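Gredivine Allotment and Garden Society
Minutes of the general meeting, 16 Apr 2023
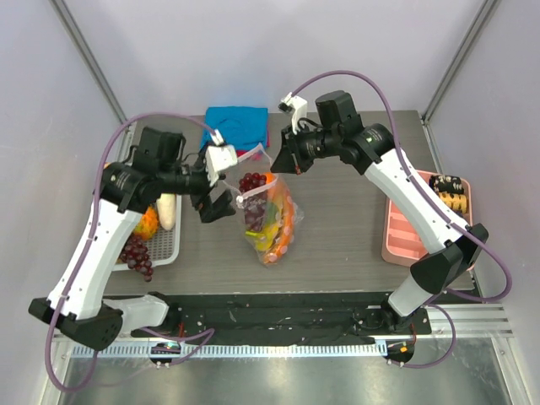
The meeting opened at 6 pm in the upstairs room. The chair welcomed members and noted that a quorum was present. Apologies had been received from two plot holders on the Nurmi side.

1. Minutes of the last meeting
The January minutes were read and approved with one correction: the broken gate is the one on the lane, not the one by the compost bays.

2. Matters arising
The lane gate has been rehung. It still drags when the ground is soft, and members are asked to lift it as they close it. The old padlock code no longer works. Anyone without the new code should ask the secretary.

3. Water
The secretary read out a letter from the landlord, Girberg Estates. The society may keep using the supply at the top of the site, but any new pipe must be laid at our own cost. A quote of 3000 dollars has been received for a line down to the lower plots with two taps. Several members thought this too high. One member asked if a second rain tank would do the job for less. It was pointed out that the present tank was dry for much of last July - the lower plots had nothing at all for part of that time.
Agreed: to get a second quote for the pipe and a price for a tank, and to decide at the next meeting.

4. Money
The balance stands at 1716 dollars after payment of the insurance. Four plot rents are still unpaid and reminders will go out this week. A proposal to raise the rent on full plots was discussed and put off until the water question is settled.
Agreed: to set aside 500 dollars toward water, whichever option is chosen.

5. Paths and shared areas
Complaints were heard about brambles on the path behind the shed. Plot holders on either side are responsible up to the middle of the path. Wood chips will be delivered to the lane end and may be used on paths only. Please do not take them for beds.

6. Seed potatoes
The order from Nument Seeds came short by one sack of the early variety. The supplier has offered a refund or a later kind. Members present preferred the refund. Those who ordered the main crop can pick up from the shed any evening.

7. Any other business
A member asked for bonfires to be kept to after dusk. There was some disagreement, and the present rule stands. The waiting list has nine names. Half plots will be offered first.
The wheelbarrow with the green handles is missing and should be returned to the shed.

The meeting closed at 7:40 pm. The next meeting will be held in the same room once both prices are in, with notice posted on the shed door.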